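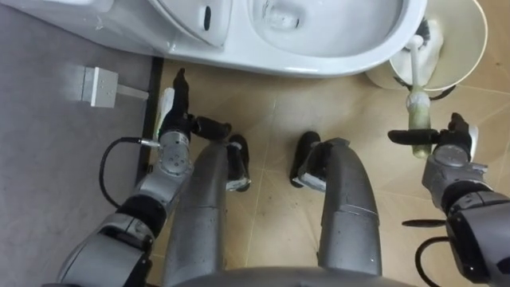

2025-03-05, Plovport team, bathroom task

Brush day. Devendra volunteered for the stairs module so quickly that the rest of us got the toilet.

Right gripper goes for the handle, left one stays empty and waits for lid duty. Grip force is at 8 after Anju's change. At 3 the handle rotated in the fingers and the bristles went wherever they liked, mostly toward Harish.

Lift-out is still the slow bit. The planner wants to pull straight up, but the handle leans, so it drags the bristles along the rim of the holder. Saodah reckons we should follow the handle angle for the first part of the lift, then straighten. Trying that next.

Log so far is 309 attempts, a few of them dignified. Deepak has asked for 1,870 before the November comp - he is not on the brush roster.

To do: check slack in the right arm cable, re-zero left wrist, buy a second brush.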